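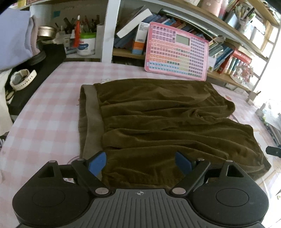
3月 土曜 サーカム棟(Surkcombe)2階 行動実験室

朝から一人。暖房が効くまで手がかじかんでキーボードがまともに打てないので、先にノートを書いてしまうことにする。平日に書きかけて放ってあったメモも混ざっているから、順番は多少おかしいかもしれない。あとで読む人(たぶんIzzatiさんと、来年の自分)はそのつもりで。

復活(resurgence)の実験、第2フェーズの続き。

おさらいを一応書いておく。前に書いたときは省略しすぎて、自分で読んでも何のことだかわからなかった。第1フェーズは左レバー押しをVI(変動時隔)で強化。第2フェーズは左レバーを消去にかけながら、奥の壁のノーズポークを強化する。第3フェーズでノーズポークも消去。そこで左レバー押しが戻ってくるかどうか、戻ってくるならどのくらいか、を見る。教科書に載っている手続きほぼそのままで、うちの工夫は第2フェーズの強化率を個体群で変えているところだけ。代替行動をたっぷり強化した群のほうが、打ち切ったときの戻りが大きいはず、というのが出発点の予想です。

で、7番のラットである。

こいつが第2フェーズに入ってもぜんぜん左レバーをやめない! 消去に入って最初のセッションで反応が跳ね上がるのはいいんですよ、消去バーストだなあと思ってにこにこして見ていた。ところが次の日もその次の日も下がらない。昨日のセッションの左レバー反応数が122。その前の日が134。下がっていると言えば下がっているけれど、同じ群のほかの子はとっくにひと桁で、ノーズポークの穴に鼻を突っ込みっぱなしである。7番だけが左レバーの前に陣取って、押しては餌皿をのぞき、押してはのぞき、をやっている。

最初に疑ったのは強化履歴。第1フェーズの後半で7番だけセッションが一回飛んでいて(給餌器が詰まった日。後述)、そのぶん部分強化の度合いがきつくなっていた可能性を考えた。間欠的に強化された行動は消えにくい、という例の話。でもVIで訓練しているのはみんな同じだし、一回飛んだくらいで何日も引きずるとは思えない。計算もしてみたけれど、実際に得た強化子の数で見ると7番は群の真ん中あたりにいる。特別けちられていたわけではなかった。

次に疑ったのは偶発的な強化。左レバーを押した直後にたまたまノーズポークをして餌が出ると、「左レバー→ノーズポーク→餌」という連鎖がまるごと強化されてしまう。並立スケジュールをやる人なら誰でも気にするところで、だから普通は切り替え遅延(COD)を入れる。うちのプログラムにも入れてある。左レバーを押してから2,000ミリ秒のあいだは、ノーズポークをしても餌は出ない。出ないはず。

ところが動画で見ていると、どうも出ているように見えるんですよね。押す、くるっと回って鼻を突っ込む、カチッと鳴る、餌皿に走る。あの動きに二秒もかかっていない。ラットは速い。木曜あたりからずっともやもやしていたので、今日はこれを片づけるつもりで来ました。

やったこと、その一。ログを読む。

制御ソフトのZuneoが吐くイベントログを、7番の分だけ抜き出して上から読んだ。左レバー、ノーズポーク、給餌のタイムスタンプを並べ、給餌の直前にある左レバー反応からの経過を一つずつ出す。スクリプトを書けばすぐなんだけれど、最初の何ページかは目で見ることにしている。スクリプトだと、自分が探しているものしか見つからないので。これは前の研究室の先輩の受け売り。

目で見た範囲ではCODはちゃんと守られていた。ログ上は、です。左レバーから2,000ミリ秒以内の給餌は一件もない。そこでコーヒーを淹れに行って、戻ってきて、もう一度眺めて、変なことに気がついた。左レバーの反応間隔が妙に揃っている。短いほうの端がきれいに切れていて、ある値より短い間隔がひとつもない。

これはチャタリング除去のせいだ、とすぐ思った。レバーの接点がばたついて一回の押しが二回、三回に数えられるのを防ぐために、短すぎる間隔の入力は捨てる設定がある。そこまではいい。問題は、捨てられた入力がCODの計時をリセットするのかどうか。行動の側から考えれば、本当に素早く二度押したのなら二度目から数え直すべきでしょう。Zuneoはどうやら、捨てた入力をまるごと「なかったこと」にしている。記録もしないし、CODも一度目から数えたまま。

ということは、7番が連打する子だったらどうなるか。最後の本物の押しから餌までは2,000ミリ秒より短いことがありうる。そして7番は連打する子なのである。動画の音を聞けばわかる。ほかの子が「カチ……カチ」なのに、7番は「カカッ、カカカッ」。

ただ、チャタリング除去の時間幅はそんなに長くないはずで、それだけで二秒が見た目にわかるほど縮むかというと、縮まない。計算が合わない。ここで一時間くらい悩んだ。

やったこと、その二。箱を開ける。

7番が入っているのはKrugerの古いほうの箱で、側面のパネルを外すと左レバーのマイクロスイッチが見える。指でゆっくり押してみた。戻りが悪い! 押し込んだまま、レバーは上がっているのに接点が開かないことがある。つまり最初の「カ」でスイッチが閉じて、次の「カカッ」のあいだずっと閉じっぱなしになり、ソフトから見れば一回の長い押しになる。CODは押し始めから数えているので、動画で見える最後の押しから餌までは、二秒よりずっと短くなる。もやもやの正体はたぶんこれ。ログにだまされていた。

パネルの裏側は餌の粉だらけだった。ペレットが削れた粉が湿気を吸って、スイッチの腕の根元で固まっている。いつ掃除したのかと思って箱の裏の点検表を見たら、私の字で「清掃済」と書いてありました。表側だけ拭いて済ませたのをうっすら覚えている。反省。

粉を刷毛で落として、綿棒とアルコールで根元を拭いて、もう一度指で押す。今度は素直に戻る。連打してみても一つずつ入る。念のためテスターを当てて、押すたびに開閉しているのも見た。スイッチ自体は換えていません。予備が引き出しにあったはずなのに見つからないので(誰か使ったら発注表に書いてください、お願いします)、月曜に注文を出す。

それで122と134という数字なんだけれど、これも信用できなくなってしまった。くっついて一回に数えられていた押しがあるなら、本当の数はもっと多い。消えないどころの話ではなく、もっと押していたことになる。第1フェーズの数字も同じスイッチで取っているので、そちらも少なめに出ているはず。変化の割合でみれば打ち消し合うかも、と一瞬甘いことを考えたけれど、連打の癖がフェーズによって違えば打ち消し合わない。消去中は連打が増えるものだし。

7番の扱いについて、今のところの案。

案A。7番は除外して、理由を書く。すっきりするけれど、群の個体数がぎりぎりなので痛い。

案B。動画から左レバー押しを数え直す。動画は全セッション残っている。レバーは正面から撮れているし、音も入っている。手間はすごい。ただし数が正しくなっても、偶発強化を受けていたという事実は消えないので、本来の比較には使えない。

案C。7番だけ第2フェーズをやり直す。ただ、やり直しても履歴は履歴である。同じ群の子と第2フェーズの長さが揃わなくなるし、それこそ復活の大きさに効くと言われている変数なので、本末転倒な気がする。

私の気持ちはAに傾いていて、でもBで数えたデータは別の意味で面白いんじゃないかとも思っている。代替行動を強化するつもりで、標的行動ごと連鎖で強化していた場合に、反応の型がどう変わっていくか。機械が勝手にやってくれた実験というか。群の分析からは外して、7番一匹の記録として付録に載せるくらいはできるかも。Izzatiさんの意見を聞きたいです。

あ、案を決める前に、ほかの箱も全部見ないといけない。7番だけの問題だと思い込むのがいちばん危ない。午後はそれをやった。

午後。ほかの箱の点検。

新しいほうの箱は問題なし。スイッチに覆いがついていて、粉が入らない構造になっている。よくできている。古いほうはもう一台あって、こちらは3番と5番が使っている。開けたら粉はそれなりにたまっていたけれど、スイッチの戻りは正常。指でもテスターでも、くっつきは出なかった。3番も5番も連打しない子なので、仮にたまに起きていたとしても影響は小さいと思う。思う、で済ませてはいけないので、5番の動画を一本だけ音つきで最後まで見て、ログと突き合わせた。合っていた。3番は来週やる。

ついでにノーズポークのほうの光電センサーも拭いた。こちらはどの箱も正常。

給餌器が詰まった件もここに書いておく。第1フェーズの後半、7番のセッションで餌が出なくなって途中で打ち切った日があったでしょう。あのときはペレットの欠けたのが円盤に噛んだんだと片づけたのだけれど、今日の粉の量を見ると、この箱はとにかくペレットを削りすぎている。円盤の縁がすり減っていて、ペレットが変な角度で入って、毎回少しずつ削れているんじゃないだろうか。袋を換えても粉の量が変わらないようなら円盤を疑う。来週、同じ袋のペレットを古い箱二台に入れて、空打ちして、粉の出方を比べてみる予定。

それからZuneoの設定について。チャタリングで捨てた入力をログに残すオプションがないか、マニュアルをひととおり読んだ。あった。詳細設定のずっと下のほうに、生の入力を別ファイルに書き出すチェック欄がある。初期値はオフ。なんでオフなの! ファイルが大きくなるからだと思うけれど、こういうのは最初からオンにしておいてほしい。全部の箱でオンにした。試しに空のセッションを走らせて指で適当に押したら、2,000行くらいすぐ超えそうな勢いで書き出されていく。ディスクの残りは十分ある。フォルダ名だけ気をつけて、通常のログと混ぜないこと。

もうひとつ、スイッチの「閉じている時間」を記録する欄も見つけた。今まで押し始めしか見ていなかったのがそもそもの間違いで、押し終わりも取っていれば、くっつきは一発でわかったはずなのだ。これもオンにした。来週からは、セッションが終わったら押し続け時間の最大値をちらっと見る、というのを手順に足します。手順書の改訂は私がやる。CODを押し始めからにするか押し終わりからにするかも選べるみたいなんだけれど、今走っている実験では変えない。途中で変えたら何を比べているのかわからなくなるので。次の実験からは押し終わりでいきたい。

ルーンカム(Luncombe)の人たちとの話。

水曜だか木曜だかに向こうの研究室とオンラインで話したときのメモが付箋のままだったので、ここに移す。向こうは人間の参加者で同じような三フェーズの課題をやっていて、画面のボタンをクリックしてポイントを稼がせる。面白いと思った点がいくつか。

向こうでは第3フェーズで、標的ボタンだけでなく、一度も強化されたことのない対照ボタンへの反応も増える人がかなりいるらしい。つまり「昔うまくいったことに戻る」のか、「何もうまくいかないから手当たり次第に試す」のか区別がつかない。後者なら復活というより、消去で起きる変動性の増大である。だから対照の反応を必ず置くべきだ、という話をだいぶ熱っぽくされて、うちのラットには右レバーがあるのでそこは大丈夫ですと答えた。答えたあとで不安になって確かめたら、右レバーは第1フェーズではちゃんと出してあった。よかった。一度出して以後ずっと出しっぱなし、反応しても何も起きない。7番も右レバーはほとんど触っていません。左に対する執着は本物(というか機械のせいで本物になった)ということ。

それと、向こうの参加者は終わったあとに「途中でルールが変わったと思ったので前のを試した」と言うことが多いそうで、これをどう扱うかで議論になった。言葉で説明できるから行動の説明もそれで済む、というわけにはいかないでしょう、と私は言った。参加者がそう言うこと自体も、その場の条件で出てきた行動のうちなんだし。でも向こうの院生さんは、文脈の変化の弁別という見方と相性がいいのだから使えるデータは使えばいいじゃないですか、という立場。そう言われるとそれもそうで、あまりうまく返せなかった。ラットには聞けないので、うちは反応の時間分布で見るしかない。第3フェーズの最初の数分に集中して戻るのか、だらだら続くのか。分けて集計する列を足しておくこと。

Izzatiさんの反応形成メモ(代筆)。

Izzati Yusofさんが新しい子たちのレバー押しを手動で形成しているので、そばで見ていて思ったことを。本人は忙しくてノートを書く暇がないそうなので、勝手に代わりに書きます。違っていたら直してね。

まず、ものすごくうまい。私は近づいたら強化、触ったら強化、と段階を頭で決めてからやるのだけれど、Izzatiさんは段階をほとんど決めていなくて、その子がそのときやっていることの中から、ちょっとだけレバー寄りのものを拾っていく。あと見切りが早い。同じところで三回続けて強化したら、もう次を待っている。私はつい、かわいそうになって同じ動きに何度も餌をあげてしまい、そこで固まらせてしまう(レバーの上に顎を乗せるだけの子を作ったのは私です。今もたまに乗せている)。

逆に、待ちすぎて反応が崩れたときの戻り方も早かった。基準をひと段階下げて、二、三回確実に当ててから、また上げる。これを言葉にすると教科書と同じになってしまうんだけれど、タイミングが全然違う。手元のスイッチを押す音が、ラットの前足が浮いた瞬間にもう鳴っているんですよ。私のは着地してから鳴る。あれでは着地が強化されるわけだ。

本人にコツを聞いたら「足を見ないで肩を見る」とのこと。肩が先に動くらしい。さっき動画を止めながら見てみたら、確かに肩が先に沈む。来週まねしてみる。

給餌器の音の条件づけは、Izzatiさんは私より長めに取っていた。餌皿から離れたところにいても音で飛んでくるまでやる。ここを急ぐと後で全部ゆっくりになる、というのは同感で、顎乗せの子も、たぶんそこを急いだのが始まりだと思っている。

そのほか、こまごま。

体重測定の秤の電池が弱っている。数字がふらつくので、三回測って真ん中を書いている。電池は事務にもらいに行くこと。

飼育室の照明のタイマーが少し遅れていたので直した。明期の始まりがずれるとセッション開始時の活動量に効いてくるので、週に一度は見たい。見る人を決めていないのがよくない。とりあえず私が見ます。

11番の尻尾の擦り傷はきれいになっていた。今日の体重も食餌制限の目標の範囲内。獣医の先生への報告は昨日済ませた。

マニュアルの印刷版の、消去バーストの説明のところに誰かが鉛筆で「がんばれ」と書いている。消さないでおく。

学部の演習の準備もぼちぼち。弱化と負の強化をいつもどおり取り違えられるに決まっているので、今年は用語から入らず、先に記録を見せることにしたい。反応が増えているか減っているか、その前後で何が足されたか引かれたかを見てもらって、名前は最後。使う記録は去年の逃避訓練のものと、タイムアウトのもの。タイムアウトは反応の減り方がゆるいので、学生が迷うと思う。迷ってもらうのにちょうどいい。グラフの軸の文字が小さいと去年言われたのを忘れないように、ここに書いておく。

累積記録をもう一度ちゃんと描かせたい気持ちもある。傾きが反応率だというのは、手で描くと一回でわかる。方眼紙がいる。昔の紙送り式の記録器が倉庫にあると聞いたことがあるのだけれど、動くのかどうか。動くなら7番のくっつきスイッチの日のログをあれで描いてみたい。

夕方、7番をもう一度。

掃除したあとのスイッチで、今日の分のセッションを走らせるかどうか迷った。走らせれば条件が変わった最初の日になる。走らせなければ一日空く。除外に傾いているなら走らせても損はないし、案Bの付録にするなら、接触が直ったあとの経過はむしろ欲しい。ということで走らせました。16時開始。第2フェーズの条件はそのまま、生入力の書き出しだけオン。

見ていた感じ。最初は相変わらず左レバーの前で「カカカッ」。ログのほうも今日は一つずつ入っている。連打のあとに回ってノーズポークに行くのだけれど、CODがちゃんと効くので餌が出ない。出ないとまた左に戻って連打。これを何度か繰り返して、途中でノーズポークの穴に鼻を入れたまま動かなくなった時間があった。そこで餌が出た。そのあと左に戻って、また連打。うーん。一回のセッションで何か言えるような話ではないけれど、鼻を入れている時間は昨日までより長く見えた。見えた、というだけ。集計は月曜。

反応数は、今日の分から数え方が変わったので、昨日までの数字と並べてグラフにしないでください。共有フォルダの表には線を一本引いて、備考に「清掃・設定変更」と入れてある。同じ列に続けて書き足すと絶対あとで誰かが(私が)間違えるので、列も分けた。

月曜にやること

マイクロスイッチの発注。予備も含めて二つ。
7番の動画、第2フェーズ初日から数え直しの試し。まず一本やってみて、一本に何時間かかるか見る。
3番の動画とログの突き合わせ。
Izzatiさんと案A、B、Cの相談。できれば昼前に。
ルーンカムの人たちに、対照レバーのデータの形式をどうするか返事。
手順書の改訂。裏側の清掃を表側とは別の項目にする。点検表の欄も分ける。
秤の電池。
方眼紙。

追記。帰りがけに引き出しをもう一度ひっくり返したら、マイクロスイッチの予備がひとつ、ペレットの空き袋の中から出てきた。型番は古いほうの箱と同じ。袋に入れたのが誰かは問いません。発注は一つに減らす。交換は7番のセッションがない時間にやるので、月曜の朝、誰か先に来ても箱は開けないでおいてください。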